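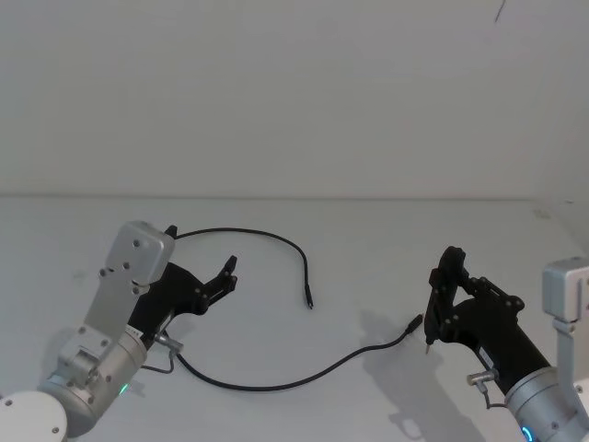
Fig. 4-1. Deux bras robotisés au-dessus d'une table blanche, câble noir posé entre les deux.

4. Installation et mise en service de la table à marée Vekix

Cette section concerne la table à marée Vekix pour semis et jeunes plants, équipée du programmateur Jukis et de la pompe immergée Lüthi. Le montage du piètement est traité en section 3. Les recettes d'engrais par culture figurent en annexe B.

Révision du 13 septembre 2020. Rédaction : Severin Trummer.

4.1 Principe de fonctionnement

La pompe remplit le bac de culture par le fond jusqu'au niveau fixé par le tube de trop-plein. La solution est absorbée par capillarité à travers les orifices des plaques alvéolées. À l'arrêt de la pompe, le bac se vide dans la cuve par la conduite d'alimentation. Il n'y a pas d'électrovanne de vidange sur ce modèle : la vidange se fait par gravité, à travers le corps de la pompe.

Le fond du bac doit donc se trouver plus haut que le niveau maximal de la cuve, et aucun clapet antiretour ne doit être monté sur la conduite d'alimentation.

4.2 Contenu à vérifier avant montage

- Bac de culture à fond rainuré
- Cuve de 209 litres avec couvercle en deux parties
- Pompe immergée Lüthi avec crépine
- Programmateur Jukis et sonde de niveau
- Passe-paroi d'alimentation, joint et écrou
- Passe-paroi de trop-plein, joint et écrou
- Tube de trop-plein avec rehausse vissée
- Tuyau souple opaque et colliers de serrage
- Panier filtrant

Le substrat Bimorura et les plaques alvéolées sont livrés séparément. Outillage nécessaire : niveau à bulle, scie cloche de 33 mm (uniquement pour les bacs non prépercés), papier abrasif fin, tournevis plat, récipient gradué.

4.3 Mise en place de la cuve

1. Placer la cuve sous le bac, côté passe-parois, sur un sol plan capable de supporter la charge en eau.
2. Vérifier que le couvercle s'ouvre entièrement sans toucher le piètement.
3. Rincer la cuve à l'eau claire. Ne pas utiliser de détergent.
4. Poser la pompe au fond, crépine vers le bas, à l'écart de la paroi.
5. Faire sortir le câble de la pompe par l'encoche prévue dans le couvercle. Former une boucle basse entre la cuve et la prise, de façon que l'eau ruisselant le long du câble s'égoutte avant d'atteindre celle-ci.

ATTENTION. Ne pas déplacer une cuve remplie. Vider entièrement avant tout changement d'emplacement.

4.4 Mise à niveau du bac

1. Poser le niveau à bulle dans le sens de la longueur, puis dans celui de la largeur, sur le rebord du bac.
2. Agir sur les vérins du piètement jusqu'à obtenir l'horizontale dans le sens de la largeur.
3. Dans le sens de la longueur, régler une légère pente vers les passe-parois. La bulle doit toucher le repère sans le dépasser.
4. Bloquer les contre-écrous des vérins.
5. Contrôler de nouveau après le premier remplissage. Le piètement peut se tasser sur un sol en terre battue ou en gravier.

Remarque. Une pente trop forte prive d'eau les plaques situées du côté opposé à l'évacuation. Le défaut se repère à une levée irrégulière, plus faible du côté haut.

4.5 Montage des passe-parois

Les bacs portant la lettre P sur l'étiquette sont prépercés. Dans ce cas, commencer à l'étape 3.

1. Percer le fond aux deux emplacements marqués, avec la scie cloche de 33 mm, à vitesse lente et sans forcer.
2. Ébavurer les deux faces au papier abrasif. Éliminer tous les copeaux.
3. Enfiler le joint sur le passe-paroi, côté intérieur du bac.
4. Introduire le passe-paroi par le haut et visser l'écrou par-dessous, à la main.
5. Serrer d'un quart de tour supplémentaire. Ne pas employer de pâte d'étanchéité ni de ruban sur ce filetage.
6. Répéter l'opération pour le second passe-paroi.

ATTENTION. Un serrage excessif déforme le joint et provoque une fuite qui n'apparaît parfois qu'après plusieurs cycles.

4.6 Raccordement hydraulique

1. Couper le tuyau souple à la longueur nécessaire entre la pompe et le passe-paroi d'alimentation. Le tuyau ne doit former ni coude pincé ni point bas.
2. Emmancher le tuyau sur la sortie de la pompe, puis sur le passe-paroi. Si le tuyau est rigide, tremper l'extrémité dans de l'eau tiède.
3. Serrer les colliers.
4. Visser le tube de trop-plein dans son passe-paroi, puis régler la rehausse. Réglage d'usine : 67 mm au-dessus du fond du bac. Pour les plaques de faible profondeur, réduire la hauteur selon le tableau de l'annexe A.
5. Placer le panier filtrant sous la sortie du trop-plein, dans la cuve.

Remarque. Le trop-plein est un organe de sécurité. Il ne doit être ni bouché ni réduit, même pour une courte période.

4.7 Raccordement électrique

DANGER. Débrancher toute alimentation avant d'intervenir dans l'eau. La prise utilisée doit être protégée par un dispositif différentiel et placée hors de portée des projections.

1. Fixer le programmateur Jukis sur un support vertical, plus haut que le bord du bac.
2. Raccorder la sonde de niveau à l'entrée S1. Le connecteur est muni d'un détrompeur.
3. Fixer la sonde à l'intérieur de la cuve, pointe au-dessus de la crépine de la pompe.
4. Brancher la pompe sur la sortie P du programmateur.
5. Brancher le programmateur sur le secteur. L'écran affiche la version du logiciel, puis l'heure clignotante.

4.8 Premier remplissage et essai à l'eau claire

Effectuer cet essai sans plaques et sans engrais.

1. Remplir la cuve d'eau claire jusqu'au repère MAX.
2. Appuyer sur MARCHE MANUELLE. La pompe démarre.
3. Observer la montée de l'eau dans le bac. L'eau doit atteindre le trop-plein et s'y écouler librement.
4. Inspecter par-dessous les deux passe-parois et les colliers.
5. Appuyer sur ARRÊT. Le bac doit se vider par la conduite d'alimentation. Un film d'eau peut subsister dans les rainures.
6. Noter la durée de remplissage et la durée de vidange. Ces deux valeurs servent au réglage décrit en 4.9.
7. Exécuter trois cycles complets. En cas de suintement, vidanger, démonter le passe-paroi concerné, nettoyer le joint et recommencer en 4.5.

Si l'écran affiche le code 482, la sonde ne détecte pas d'eau. Vérifier la position de la sonde et le niveau dans la cuve, puis maintenir la touche OK enfoncée jusqu'à l'effacement du code. La pompe reste bloquée tant que le défaut est présent.

4.9 Programmation des cycles

1. Régler l'heure avec les touches + et –, valider par OK.
2. Dans le menu CYCLE, saisir la durée de marche. Elle correspond à la durée de remplissage notée en 4.8, augmentée de la durée de trempage voulue.
3. Saisir le nombre de cycles par jour. Valeur de départ pour des semis en substrat Bimorura : un cycle le matin.
4. Saisir l'heure du premier cycle. Éviter les cycles de nuit, l'humidité persistante au collet favorisant la fonte des semis.
5. Valider. Le symbole d'une goutte s'affiche lorsque le programme est actif.

Le nombre de cycles s'ajuste d'après le poids des plaques. Soulever une plaque avant le cycle : si elle est encore lourde, supprimer un cycle ou en espacer la fréquence. Si la surface est claire et que le substrat se décolle des parois des alvéoles, ajouter un cycle en début d'après-midi. À partir d'avril, sous abri non ombré, contrôler ce point chaque jour.

Remarque. Le programme est conservé en cas de coupure de courant. L'heure ne l'est pas si la pile est absente ou déchargée.

4.10 Mise en place des plaques

1. Remplir les alvéoles de substrat Bimorura préalablement humidifié. Égaliser sans tasser.
2. Semer et recouvrir selon les indications du semencier.
3. Arroser une première fois par le dessus, en pluie fine. La remontée capillaire ne s'amorce pas correctement dans un substrat sec.
4. Disposer les plaques à plat dans le bac, en laissant libres l'arrivée d'eau et le trop-plein.
5. Lancer un cycle manuel. Si une plaque flotte, abaisser la rehausse du trop-plein.

Ne pas introduire d'engrais avant l'apparition des premières vraies feuilles. Utiliser ensuite une solution diluée, préparée dans un récipient séparé puis versée dans la cuve pompe arrêtée.

4.11 Contrôles périodiques

Chaque jour : niveau de la cuve, absence de code sur l'écran, état des plaques.

Chaque semaine : vider et rincer le panier filtrant, essuyer la pointe de la sonde, mesurer le pH et la conductivité de la solution.

Entre deux séries de plants : vidanger la cuve, brosser le fond rainuré du bac, démonter et rincer la crépine, désinfecter les plaques réutilisables et les rincer abondamment.

En cas d'arrêt hivernal : vidanger la totalité du circuit, y compris le corps de pompe. Stocker la pompe et le programmateur au sec et hors gel. Laisser le couvercle de la cuve entrouvert.

4.12 Anomalies courantes

Le bac ne se vide pas, ou trop lentement.
Crépine encrassée, tuyau pincé ou point bas sur la conduite. Nettoyer la crépine et contrôler le tracé du tuyau.

L'eau n'atteint pas le trop-plein.
Durée de marche trop courte, niveau de cuve insuffisant ou turbine encrassée. Refaire l'essai de la section 4.8.

Dépôt vert dans les rainures.
Lumière atteignant la solution. Regrouper les plaques, recouvrir les surfaces libres d'un film opaque et vérifier la fermeture du couvercle de la cuve.

La pompe fonctionne sans débit.
Air emprisonné dans le corps de pompe. Débrancher, incliner la pompe sous l'eau jusqu'à disparition des bulles, remettre en place et rebrancher.

Pour le remplacement de la turbine et de la pile du programmateur, voir section 5.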